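Why I sold half my Stonier shares

I have held shares in Stonier for a while now and several readers have asked what I think of them after the February results. I sold half of my holding on the Friday after they came out. I still own the rest. I am not an adviser, and my reasons may not suit anyone else.

For those who haven't come across it, Stonier sells software to housing associations and small landlords. It handles repairs, rent accounts and the letters that go out when something is overdue. It is dull work and the customers rarely leave once they are set up. That was the reason I bought in the first place. I used to work in an office that ran on a system of this kind, and moving to a new one took us so long that two managers had retired before it was finished.

The headline figures were fine. Sales were up 12 per cent, and the share of income that comes from yearly contracts is now 79 per cent. The debt left over from buying Gethin has been paid down faster than I expected. If I had read only the first page I would have left everything alone.

What bothered me was further back, in the notes. The company has changed how it treats the cost of building its new product, Clorkmont. More of that spending now goes on the balance sheet and is written off over several years, where before most of it was charged straight away. This is allowed and plenty of software firms do it. But it makes profit look better in the year you start, and when I put the old treatment back in, using a pencil and a fair amount of guesswork, the profit growth more or less went away.
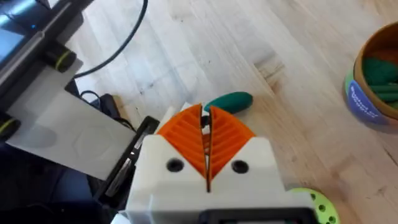 I also looked at who the customers are. One group, Soswood, now accounts for 16 per cent of sales. A couple of years ago no single customer was large enough to be named. Soswood has been buying up smaller landlords who were already on the system, so it is partly the same money under a different name. Even so, a customer that size can ask for a discount at renewal and will probably get one.

I wrote to the company with two questions, one on the accounting and one on the Soswood contract. Magdolna Gál in investor relations replied within a couple of days, which is better than I usually get as a small shareholder. She confirmed the accounting change and pointed me to the page. On the contract she said they don't comment on individual customers. Fair enough.

So I sold half. The shares had done well for me and the holding had grown to more than 40 per cent of my dealing account, far above where I like any one company to be. I should have trimmed it earlier. My own rule is written on a card in the desk drawer and I had been ignoring it because the price kept going up.

I kept the other half because the main business hasn't changed. Landlords still need to log a broken boiler and show that somebody went out to it. If Clorkmont sells, the accounting question matters much less. If it doesn't, there will be a write-off at some point, and I would rather have a smaller stake when that happens.

The money from the sale is in cash for now. I have a short list of things to read up on, mostly duller companies than this one, and I am in no hurry. I'll look at Stonier again at the half-year and will be checking three lines: the amount of development cost put on the balance sheet, the Soswood percentage, and cash from operations set against reported profit.

Comments are open as usual. Please don't ask me for a price target, as I don't have one.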